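Pruvau releases calibration and replay tool for hand-held gripper recordings

Posted 20th September

Pruvau has released the first public version of Gresent, a software package that turns recordings from hand-held grippers into training data for robot arms. The package covers time alignment, camera pose estimation, gripper width tracking and a replay check against a model of the target arm. It is available for download now, with source code for everything except the replay module.

The company has used Gresent internally since June of last year, mostly on cloth handling and small-parts sorting. Until now, outside users could only get it as part of a project contract.

The release is aimed at teams that already collect demonstrations with two hand-held grippers and have been writing their own scripts to clean them up. Pruvau says the most common complaint it heard from those teams was time drift between the left and right recordings. Each gripper has its own clock, and over a long session the two can slip far enough apart that a handover between hands no longer lines up.

Gresent deals with this in two passes. The first uses the clocks alone. The second looks for moments when the marker cube on one gripper is visible to the camera on the other, and compares the motion seen in the video with the motion logged by the gripper itself. If the two disagree, the offset is corrected and the recording is split at that point. Users can turn the second pass off, and the documentation suggests doing so for tasks where the hands work far apart and the cubes are rarely in view.

Pose estimation has also changed from the contract version. The older code built a fresh map of the room for every recording. The new one builds a single map at the start of a session and fits later recordings to it. On Pruvau's own test set of 2,592 recordings, the company reports that fewer were lost to failed tracking, with the largest gain in big rooms with a lot of window glass. It has not published the full table yet. The release notes say it will follow with the next version, along with the settings used for each run.

People walking through the background were a separate problem. They move, the map does not, and the older code sometimes locked on to them. Gresent now drops image features that do not agree with the rest of the view over a short window of frames. Faces are pixelated at import, before any other step, and the unblurred video is not written to disk. This cannot be turned off in the public version.

The replay check is the part that is likely to draw the most interest. It takes a cleaned recording, runs it through a model of the target arm and reports where the arm could not have followed. The usual causes are a wrist turn past the joint limit, a reach outside the work area, or a motion too fast for the controller. Each failure is marked on a timeline, and the user can trim that section, slow it down or throw the recording out. Slowing down is limited to a factor of 2, on the grounds that cloth and other soft items behave differently when handled much more slowly than in the original.

Arm models for 8 common setups are included. Others can be added from a standard robot description file, although the user has to supply speed and acceleration limits by hand. Two-arm setups are supported – the check then also looks for collisions between the arms, using simplified shapes for the links. Mobile bases are not supported in this version.

There are some limits to be aware of. The software expects a fisheye or wide-angle lens and will refuse to calibrate with anything narrow. Gripper width is read from the finger positions in the video, so fingers that are hidden inside folded fabric for a long stretch will produce gaps. Gresent fills short gaps by interpolation and flags long ones. It does not try to guess whether the gripper was holding anything.

Processing can be done on a single desktop machine with a graphics card. Pruvau gives a figure of 500 recordings for an overnight run on its own workstation, with the replay check switched on. A command line version is included for clusters, and a job that stops partway can be picked up from the last finished recording.

Two outside groups had early access. Portela, which builds folding cells for commercial laundries, used the package to prepare data for a towel-sorting policy. Braserport used it on bagging and packing tasks. Both ran it on recordings they already had, some of them collected before the current marker layout was settled. Older layouts can be imported with a conversion script, which is in the tools folder and is described as unsupported.

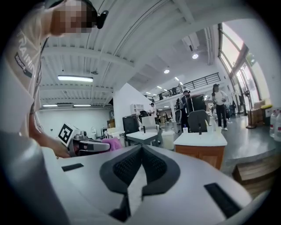
Portela said in a written response that the time alignment had worked on nearly all of its two-handed recordings without any manual changes, but that the replay check was too strict at the default settings. It had rejected a number of demonstrations in which the wrist passed close to a joint limit for a few frames and came straight back. The company would like a tolerance that can be set per joint – at the moment there is one value for the whole arm – and a way to see rejected recordings side by side before they are removed from the set.

Pruvau has confirmed that a per-joint tolerance is planned. In the meantime it recommends raising the single value slightly and going over the flagged sections by eye. A side-by-side view is on the request list without a date.

Braserport's feedback was mainly on file handling. Its recordings were stored on a network drive, and the import step made a full local copy of each one before starting. The public version can read from a network location directly, though the local copy is still the default. Braserport also asked for an export format that keeps the raw gripper width next to the filtered one, and this has been added.

The map, the offsets and the list of dropped sections are all saved in plain text files next to each session. Pruvau says this was done so that a result can be traced back when a trained policy behaves oddly on the arm. Every exported recording carries the version number of the software and a copy of the settings.

The source code is under a permissive license. The replay module is free for research and teaching, and commercial users need a separate agreement. Existing contract customers keep their current terms and can move to the public version at any time. Projects saved in the contract version open in the new one, but maps have to be rebuilt the first time.

A second release is planned with the per-joint tolerance, the test results and support for a third fixed camera. Bug reports go through the issue tracker on the download page.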